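Lorgate Reception Center: Household Notes for Host Families
Toys and Shared Items

Families hosting newly arrived refugees through the center are asked to prepare a small supply of toys before the first night. Donated items may be collected from the Gosselin Street store on presentation of the host card. 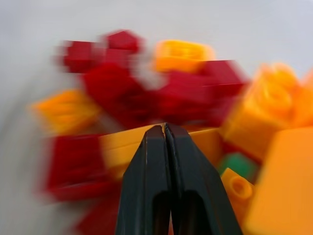
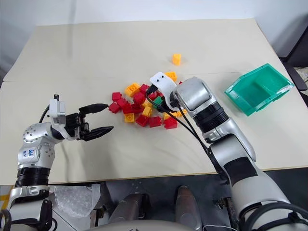
Toy building bricks.

Plastic bricks should be washed in a mesh bag with warm water and mild dish soap, rinsed twice, and spread on a towel overnight. Bricks with batteries, lights or stickers must be wiped by hand. Soft toys are to be washed at the warmest setting shown on the label. Pieces small enough to be swallowed are kept out of any home with children under three.

Bedding

Each guest receives two sheets, one blanket and one towel. Wash new blankets once before use and dry them fully before folding. Spare sets are held in room 17.

Kitchen

Clear one shelf of the refrigerator and one cupboard for the guests' own food. Ask about dietary needs before shopping. Label salt, sugar and flour with a picture as well as a word.

Papers

Provide a folder with a closure for identity and registration documents. It should be stored away from the stove and sink, in a place the guests have chosen.

Questions may be directed to Nighat Mughal, Host Family Office, extension 226.
Revised 27th February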